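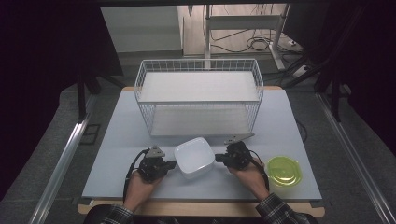
Figure 4. Basket at the back of the table with both panels in, square bowl in front, lidded round container at the right.

Section 4. Setting up the two-level wire basket

This section covers the Kurnlow wire basket and its two white panels. It assumes that you have already unpacked the parts (Section 2) and chosen a work surface (Section 3). You need no tools for anything described here.

Before you start

You will need:
The wire basket
The upper panel
The lower panel
A soft dry cloth
A table or counter with a flat top, deep enough to leave free space in front of the basket

The square bowl and the round container with the yellow-green lid and body come in the Prolent add-on box. If you bought the basket alone, skip 4.4 and go on to 4.5.

4.1 Placing the basket

1. Wipe the tabletop with the cloth. Grit under the basket will scratch a painted or coated top when the basket is moved.

2. Set the basket on the back half of the tabletop, open side up, with one long side facing you.

3. Press down on each corner in turn. If the basket rocks, turn it end for end and try again. If it still rocks, see 4.7.

4. Slide the basket back until the whole base is supported, and check both ends. No part of the base should hang over the edge.

Note: On a table that stands against a wall, leave a finger's width behind the basket. The upper panel is lifted out from the far side and you will need to get your fingertips behind it.

CAUTION: Do not place the basket on a stove, on a radiator cover or on top of a toaster oven. The panels will warp.

4.2 Fitting the lower panel

The lower panel goes in first. It cannot be put in once the upper panel is seated.

1. Hold the panel by its short edges with the smooth side up.

2. Tilt it and lower one short edge into the basket until it touches the bottom wires.

3. Let the other edge down slowly. The panel should drop flat under its own weight.

4. Slide the panel toward the front of the basket until it stops.

5. Run a hand over the surface. You should feel no high corner. A high corner means that an edge is sitting on a side wire. Lift that edge and set it down again.

Do not push hard on the middle of the panel to make it fit. If it binds, take it out and check that you do not have the upper panel by mistake. The two look much alike out of the box. The upper panel has a raised U stamped on the underside.

4.3 Fitting the upper panel

1. Hold the panel level above the basket, stamped side down.

2. Move it toward the far side of the basket and lower it until it rests near the rim.

3. Push the back edge down first, then the front edge. Each gives a faint click against the wire.

4. Pull up lightly on the front edge. It should not lift. If it does, repeat step 3.

With both panels in, the lower level stays open toward the front and the upper level sits behind and above it. Tall items go on the lower level at the front. Flat items, such as napkins, lids and small plates, go on the upper level.

CAUTION: Keep your fingers clear of the gap between the panel and the rim during step 3. The wires do not move but the panel edge can pinch.

Note: The upper panel can be left out if you want the full height of the basket. Store it upright. Panels left lying under other things for a long time may take on a bend.

4.4 Placing the bowl and the round container

1. Put the square bowl in front of the basket, near the middle of the table. Leave a hand's width between the bowl and the wires so that you can take things from the lower level without moving the bowl.

2. Put the round container to the right of the bowl with its lid on. Left-handed users may prefer to switch sides.

3. Check that the container stands fully on the tabletop. If it will be kept close to the side of the table, make sure that people do not walk past on that side.

4. Reach over the bowl to the basket and back a few times. If your sleeve catches on the bowl, move the bowl toward you or shift the basket farther back.

The bowl is for loose things in daily use: keys, clips, wrapped candy, fruit that needs to be eaten soon. The container is for things that should stay covered. Both can be used for dry food after the first wash.

Before first use, wash the bowl, the container and the lid in warm water with dish soap. Rinse them and let them air-dry. Do not close the lid on a damp container.

CAUTION: The round container is not for the microwave, with or without its lid. The bowl may be used in the microwave for warming only, for no longer than the time given on the card in the Prolent box.

4.5 Loading

Spread the weight over the whole of each panel. The limits are:

Upper panel: 500 grams
Lower panel: limited by the basket, see the label under the base

A filled sugar jar or a stack of dinner plates is too much for the upper panel. Put such items on the lower level or leave them on the table.

Load the lower level before the upper one, and unload in the reverse order. A basket with a full upper level and nothing below it is top-heavy and may tip when pulled from the front.

Do not hang mugs, bags or cords from the side wires.

4.6 Moving the basket

1. Take everything off the upper level.

2. Take tall items off the lower level.

3. Grip the basket by the top wire at both ends. Do not lift it by the upper panel, which will come out in your hands.

4. Lift straight up and carry the basket level.

Do not drag a loaded basket across the table. On a light-colored top the wires can leave gray marks. Most of these come off with a damp cloth and a drop of dish soap.

4.7 If something does not fit

The basket rocks.
Put it on a floor that you know to be flat. If it sits steady there, the tabletop is uneven, and a folded strip of felt under one corner will fix it. If it rocks on the floor too, set it upside down on a towel and press gently on the high corner. Do not use pliers.

The lower panel slides around.
It has been fitted upside down. The underside has a slight texture that holds against the wires. Turn the panel over.

The upper panel pops up at the front.
Check for a bent wire along the rim. A wire that is bent by more than its own thickness cannot be corrected at home. Ask for a replacement basket.

The lid of the round container is hard to remove.
Lift at one point on the edge and work your way around. Pulling up from the center only makes it tighter. Warm hands help in a cold kitchen.

There are small white flakes on the panels.
These are left over from the coating. Wipe them off with a damp cloth before you put food nearby.

4.8 Cleaning

Once a week, or after a spill:

1. Empty the basket and take out the upper panel, then the lower one.

2. Wipe both panels on both sides with a damp cloth. Use no scouring powder and no steel wool. The finish is matte and rubbed spots will show as shiny patches.

3. Brush the wires with a soft dish brush. Crumbs collect where the rods cross, mainly at the bottom corners.

4. Dry everything completely before you put the panels back.

The panels and the basket are not dishwasher safe. The bowl is, on either rack. Wash the round container and its lid by hand.

If the white coating is chipped down to bare metal, dry the spot well and cover it with a dab of white enamel paint. Let the paint harden for the full time given on the can.

4.9 Spare parts

Panels are sold singly. Give the letter stamped on the underside when you order. The lower panel has no letter, so write "lower." Lids for the round container are sold only together with the container.

Go on to Section 5 for stacking two baskets.

Text: Clémence Hervieu. Checked by Ruoxi Hao. Revised March 2022.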